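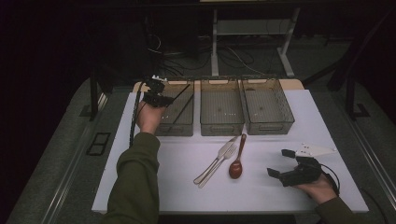 Session 7: Why we eat with what we eat with
Everyday Objects in History, handout for the May block
Tutor: Zohreh Talebi

Welcome back! Last time we got as far as the cooking pot, and this week we reach the table itself, my favourite part of the whole course (I know I said that about candles).

Start with the knife, the oldest of the set by a very long way. For much of the Middle Ages in Europe a guest would often bring their own, worn at the belt, and use it for cutting, spearing and lifting food to the mouth. It had a point for exactly that purpose. The rounded table knife came much later, and once forks were common the point had lost most of its work.

The spoon is nearly as old, and wonderfully varied. Shell, horn, wood, bone, pewter, silver: people made spoons out of whatever was to hand. Look at the bowl shapes on your sheet. Older English spoons tend to be fig-shaped, wide at the tip and narrow where they meet the stem, and over the seventeenth century the bowl slowly turns into the oval we know.

Then the fork! Small forks were in use at Byzantine tables by the year 1000, yet much of western Europe took centuries to come round to them. Italy was early, helped along (so the story goes) by pasta. In England they were laughed at as fussy foreign things well into the 1600s. Early ones usually had two straight prongs, good for holding meat still and hopeless for peas. The curved fork with three or four prongs is a later improvement, and you can feel the difference the moment you try to eat rice with each.

Words to know
Tine: one prong of a fork.
Tang: the part of a blade that runs into the handle.
Trencher: a slice of stale bread, later a wooden board, used as a plate.

For next time
Read pages 12 to 23 of the course reader, the chapter by Armindo Mota on the Skarkside inventories. He goes through household lists room by room, and it's a joy to see how often spoons are named and how seldom forks are. Pick one household and write a paragraph on what its table might have looked like at supper.

If you have an old piece of cutlery at home, do bring it along. We'll start with the marks on the back of the handles.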